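# A morning at the Skosley teaching floor

I've wanted to see one of these places ever since I started reading about robots that learn from examples, so when Davina Yule wrote back and said yes, come in July, mind the stairs, I booked the train before I'd finished my tea.

Skosley has the second floor of an old printing works on Sutherland Street. You sign in on a clipboard, swap your shoes for a pair of grey slippers (mine were far too big) and walk through into what could be any shared office, with desks, drawers and radiators. Then you notice that most of the people in it are standing up and moving their arms very slowly!

The project is called Lurnex. Each working day a group of operators guides two-armed robots through ordinary household and office chores, and every run is recorded: what the robot's cameras saw, where the joints were, when each gripper opened and closed. One complete run is an episode. Davina's target for a single task is 1000 usable episodes, and the bottle task, which I spent most of the morning watching, stood at 1348 recorded when I arrived. Of those, 347 had been thrown out in review, which left them one over the line, and there was a packet of biscuits open to mark it.

I asked why they kept going if they'd reached the number. Davina laughed and said the number is for the spreadsheet. What she wants is variety. If every bottle starts in the same spot, the model learns the spot. So the start positions get shuffled, the furniture gets nudged, the blinds go up and down, and the operators swap over so that one person's habits don't end up baked into everything.
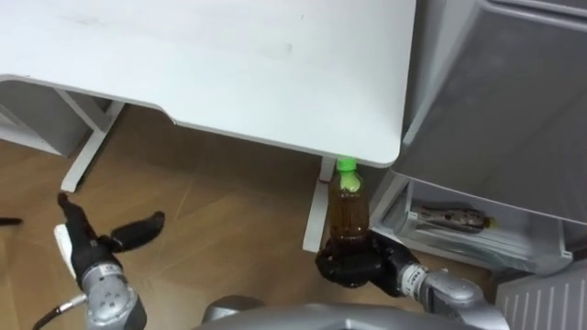

Low work is the hardest, according to the operators I talked to. Anything near the floor means the arms have to come down beside furniture without clipping it, and you're judging depth from a camera view the whole time. I had a go myself, in the practice bay, and knocked the same desk leg four times in a row. The fellow coaching me was very kind about it. His advice was to stop looking at the gripper and look at the thing you want -- which is what my driving instructor used to say about corners, more or less.

On my sixth attempt I picked up a bottle and held it! I can't tell you how pleased I was. It doesn't count towards anything, as practice runs go into a separate folder, but I made them show me the playback twice.

After the morning break we moved to the review room, and I could happily have stayed there all day. Two reviewers go through the episodes at double speed and tag each one. Good, usable with a note, or out. A dropped bottle doesn't always mean out, either. If the operator drops it, recovers and finishes cleanly, they keep the run and mark where the recovery begins, so that the model gets some examples of putting a mistake right. What gets cut is dithering, where the arm hovers for ages with no clear intention, and any run where a camera feed has stuttered.

They also write a plain sentence for every episode. I'd assumed this was automatic, but here it's typed by hand, and there's a house style for it with surprisingly strong feelings attached. "Pick up" or "grasp"? "Drawer" or "bin"? There was a proper argument going about "put away" while I was in the room, and I left before it was settled.

Lunch was at the Plamby, the café downstairs, where the soup is good and the queue isn't. Davina told me the next task on the list is folding tea towels, with a first target of 800 episodes, and she's expecting a much higher reject rate. Cloth never lands the same way twice. She seemed thrilled about it.

A few practical things if you're thinking of going. Visits are mornings only, small groups, and you need to email ahead. Wear something with pockets, as bags stay at the front desk. Photos are fine on the main floor but not in the review room. And ask for a turn in the practice bay -- they won't always offer, but they said yes straight away when I did.

I caught the 2:40 home with sore shoulders and a page of notes about bottles. I've already asked if I can come back for the tea towels.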